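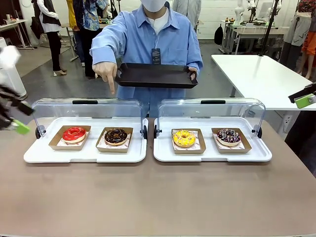 The purchasing manager of Gilani came to her profession by way of food. Gilani makes molded lids, trays and covers for shops and canteens, and she has been responsible for its buying and production planning since September of last year. Before this she ran the supply side of a bakery chain, where she ordered lids and trays for the shops. "I ordered such lids for many years and I never asked how they are made," she told us. "I only asked when they will arrive. Now I am the person who must answer this question."

We met her in the Nurkanar plant, in a small office above the molding hall. It was early, and the first shift had already started.

Her day begins with the stock list. She compares what is in the warehouse with what the machines will need in the next 2 weeks, and then she calls the suppliers. There are 17 of them, and she prefers the telephone to e-mail. "In an e-mail everybody is on time," she says. "On the telephone I can hear if the person is not sure."

The past year was difficult for everyone who buys plastic granulate. Prices went up, and deliveries which were promised for one week came in another. When the main material was late in spring, she moved a large order for Florik to the end of the month and made smaller parts in its place. The customer was not happy in the first moment. "I called them the same day and told them the new date. They could plan with it. If I had waited until Friday, it would have been a different conversation."

Planning at Gilani is done with a program called Vostisero, which replaced the old spreadsheets. It took her some time to trust it. The system now holds 3737 article numbers, and 73 of them were created by her own team this fall. She still prints the weekly plan and hangs it by the door of the hall, so the operators can write their remarks on it with a pen. Most remarks concern the changing of molds, which takes longer than the program believes.

We asked what surprised her most in manufacturing. She thought for a while. "The noise, at first. And then that people stay here so long. In my old job, the team was new every year. My setter has worked on the same machine since before I finished school, and when he says it will not run on Monday, I change the plan."

Next year the plant will receive another molding machine, and she is preparing the material contracts for it now. She hopes to sign the last one before the holidays.

10 Dec 2021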